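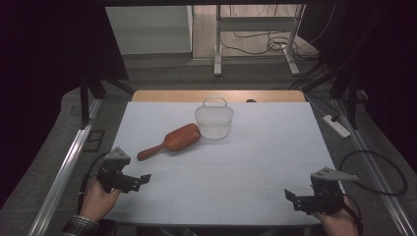

Kha Huỳnh thinks I should have put the results up front and saved the complaining for later, so okay, results first: the stiff jaws won on the brush, the soft jaws won on the basket, and I ran out of semester before I could try one of each.

My project was comparing two sets of jaws for our hand-held grippers. You hold one in each hand and work on the white board the way an arm pair would, which is a lot quicker than programming anything (and a lot harder on the thumbs!). The stiff set is the Prakell, the soft set is the Ondrejka, and both slide onto the same body with two screws that I have now dropped on the carpet more times than I'd like to admit.

I did 618 tries in all and threw out 18 where I'd started before the log was running. The task was always the same: pick up the wooden paddle brush with one gripper, steady the little mesh basket with the other, put the brush in the basket head first, let go.

The brush is slippery. The finish is glossy and the handle is narrow and round, so with the Ondrejka jaws it kept rolling as soon as I tilted my wrist. With the Prakell jaws it stayed put if I grabbed close to the head. If I grabbed at the far end of the handle, the head swung down no matter which jaws I had on, and I lost a lot of tries before I quit doing that.

The basket was the opposite story. The stiff jaws pinch the wall and push it out of shape, and then the opening is too tight for the brush. The soft ones spread the squeeze out a bit. Holding it by the looped handle worked with either set, but then the whole thing swings, and you're chasing it around with the other hand — fun for the first ten minutes.

Hortensia Huamán did 70 of the tries so we'd have somebody besides me in the data. She was slower and dropped less. I think she squeezes earlier than I do and waits before lifting, and I'd like to look at that properly in June if I can get the Steltska bench again.

Stuff I'd change: log the squeeze force, mark the starting spots on the board with tape, and switch jaws every ten tries. I did all the Prakell runs first, so some of what looks like a jaw difference could just be me getting better at it. The try-by-try sheet is in the Trudinstead folder, with my notes in the last column.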